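Week 2 handout, February 21, 2023
Fits and Clearances for Household Things
Evening course, Voklow Workshop School
Notes by Hala Nassar, with additions from Siebe Mulder

Welcome back, everyone, and a special welcome to those of you who joined after the first evening. I promised to write up what we talked about so that you could put your pencils down and listen, and then of course I talked for longer than I meant to, so these notes are longer than I meant them to be too. Please read them with a cup of something nearby. If you missed last week, ask Maarten Visser for the spare copy of the first handout, which has the drawing exercises in it.

## 1. Where we left off

Last time we went around the room and everybody named one thing at home that fits badly. I enjoyed that very much. We had a teapot lid that falls off when you pour, a drawer knob that spins, a curtain rod that has to be hit with a shoe, and Kobe De Smet's pepper mill, which I hope he will bring in one day so that we can all have a turn at it.

Nearly all of those problems come down to the same pair of things: something that sticks out, and something that it is supposed to go into. In the trade these are called the **shaft** and the **hole**, even when the shaft is a chair leg and the hole is in a seat. Get used to those two words, because we will use them every week until the end of the course.

## 2. Three kinds of fit

**Clearance fit.** The shaft is always smaller than the hole, and the parts slide together with room to spare. A toilet paper roll on its holder is a clearance fit, and a generous one. So is a ring on a peg in a child's stacking toy.

**Interference fit.** The shaft is a tiny bit bigger than the hole, and you have to press, hammer or heat something to get them together. Think of the metal ferrule on a good broom handle, or the rubber foot on a walking stick that will not come off no matter how much you want it to.

**Transition fit.** This is the one in between, where it could go either way depending on how the two parts came out on the day. A cork in a bottle is a fair everyday picture of it, though a cork is squashy and so it cheats a little. We will come back to squashy materials in the August workshop.

Siebe would like me to add that a loose fit isn't a bad fit. A loose fit is a bad fit only when you needed a tight one. A gate latch that fitted like a watch part would be a misery the first time the wood swelled.

## 3. Looking before measuring

I am a great believer in putting two parts down on a plain table, a little way apart, and looking at them for a good long minute before you reach for the calipers. You notice things that way. You notice which part will be easier to hold still and which one ought to do the moving, and you start to guess at the trouble before you meet it.

Take a post on a base and a plate with a hole. The post has its own foot, so it can stand up on its own and leave you free to deal with the plate. The plate lies flat, so your first problem is a very ordinary one - how do you get your fingers under it? Slide it to the edge of the table, or press down on one side of it if it happens to have a rounded edge, or pinch it by its outside edges if there's enough thickness to pinch.

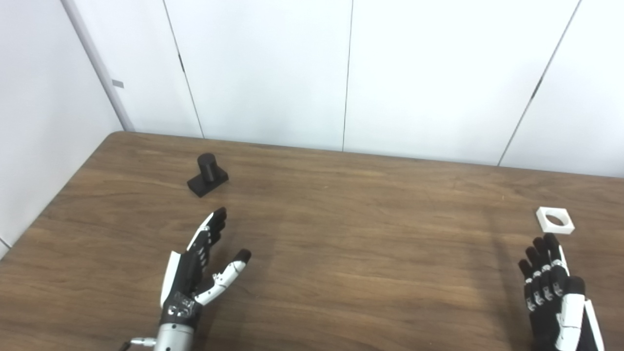
*Fig. 1. Upright cylinder on a flat base (left) and square plate with a round hole (right).*

Notice that the plate in Fig. 1 is square on the outside and round on the inside. That matters more than you might think. A round hole over a round post doesn't care which way the plate is turned, so you have only the position to worry about. If the hole were square and the post were square, you would have to get the position right and the turn right as well, and that is a good deal more fiddly (anyone who has tried to put a square lid on a tin in a hurry knows the feeling).

Please don't try to decide from the figure which kind of fit this would be, or whether these two parts would fit each other at all. You can't judge a clearance by eye across a tabletop, and I have been wrong about it so often that I no longer place bets. That's what section 4 is for.

## 4. Measuring, gently

For each pair of parts you bring in, write down:

1. The width of the shaft, taken in two directions. Posts and pegs are seldom perfectly round.
2. The width of the hole, also in two directions, and from both faces if you can reach.
3. The difference between the smallest hole reading and the largest shaft reading.

If the number in line 3 is above zero, you have a clearance, and the parts should go together. If it is below zero, you have some interference, and you should stop and think before fetching the mallet.

Close the calipers softly. Zahira Rondonuwu showed us very nicely last week how a firm squeeze on a soft plastic part can give you a smaller reading than the truth, and she did it three times running with the same part to prove it. Let the jaws touch and no more.

Then there is the matter of the edge. A small slope cut around the mouth of a hole, or around the top of a post, is called a **chamfer**, and it forgives a lot of sins. With a chamfer you can arrive a little off center and the parts will guide each other in. Without one, the plate catches on the rim, tips, and jams halfway down. If you own anything that jams like this, try lifting it off entirely and starting again level, as pushing harder on a tipped plate only wedges it further.

## 5. For next week

- Bring one shaft and one hole from home. They should be meant for each other. Small things, please - we have only the one long table.
- Fill in the three lines from section 4 for your pair. Use the sheet from the Grudum folder, or the back of an envelope, I don't mind.
- Read pages 2 to 6 of the Chettiar booklet. You can skip the tables for now.
- If you have fine sandpaper, bring a piece. Siebe has some 300 grit and a little 2000 to share, but not enough for everybody.

Kobe has asked whether a jar and its screw lid count as a shaft and a hole. They do, but threads have their own evening later on, so keep your jars at home until then, and bring the pepper mill!

Questions in between can go in the notebook by the door. I read it before every class.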